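Plastic tumbler

Print | E-mail this article
By Siv Westerberg
Feb 14, 2019
Shares: 21

A plastic tumbler is a drinking cup without a handle or stem, molded in one piece and sold mainly for household, school and picnic use. Most are slightly wider at the rim than at the base, a shape known as taper. 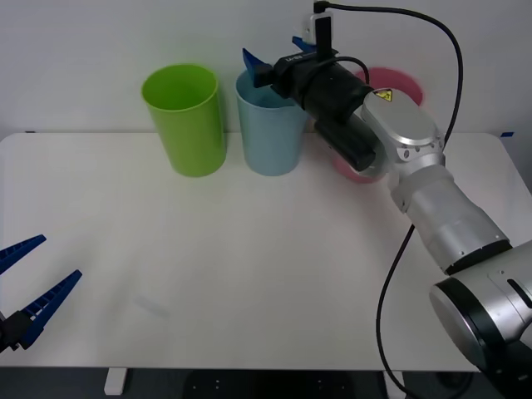

Colton Girard objects that "tumbler" is a shop word and that most households say "cup" for anything without a stem, and he would file the whole subject under that name. Usage does differ. In this article "tumbler" is used for a rigid handleless vessel meant for repeated use, and "cup" is used as the general term.

Form

The wall of a tumbler leans outward from base to rim by a small angle. The taper lets the part come off the mold core and allows cups of the same size to nest. A tall cup with little taper is close to a cylinder and nests poorly; two such cups pushed together may bind, and air trapped between them makes separation harder. Some makers mold a small step or a set of ribs inside, near the base, on which the next cup rests.

The rim is either plain or rolled. A plain rim is left at wall thickness and rounded at the edge. A rolled rim is stiffer and more common on thin cups. The base is usually recessed, so that the cup stands on a narrow ring. A flat base is more likely to rock if the plastic shrinks unevenly as it cools.

Color

Household tumblers are often sold in mixed colors so that each person at a table can keep track of a cup. Lime green, light blue, pink and yellow are common. Pigment is added to the plastic before molding and runs through the full thickness of the wall. The inside can nevertheless look paler than the outside, particularly in an upright cup lit from overhead, where light reaches the inner wall directly and also passes through the plastic.

Materials

Polypropylene is the usual choice for inexpensive opaque tumblers. It is light, bends before it cracks and tolerates hot water. Polystyrene is clearer and more brittle. Melamine is heavier and harder, but is not suited to microwave ovens. Material cannot be judged reliably from color, and the molded mark on the base should be consulted where there is one.

Manufacture

Nearly all rigid tumblers are injection molded. The Brosonard works ran a two-cavity mold for its Drota line and packed the cups in cartons of 100. The first August run came to 800 cups, of which 586 passed the rim inspection; the rest were ground and returned to the hopper. Américo Garcia, in his notes on the line, put the rejects down to a worn stripper ring. The later Prellby pattern used the same core with a deeper base recess.

Care and storage

Tumblers are washed upright or inverted by hand, or inverted on the top rack of a dishwasher if marked for it. Cups put away damp and nested can develop a stale smell. Scratches on the inner wall hold stains from tea and tomato juice.

See also: Beaker; Drinking glass; Nesting; Picnic set

Comments (2) | Print | E-mail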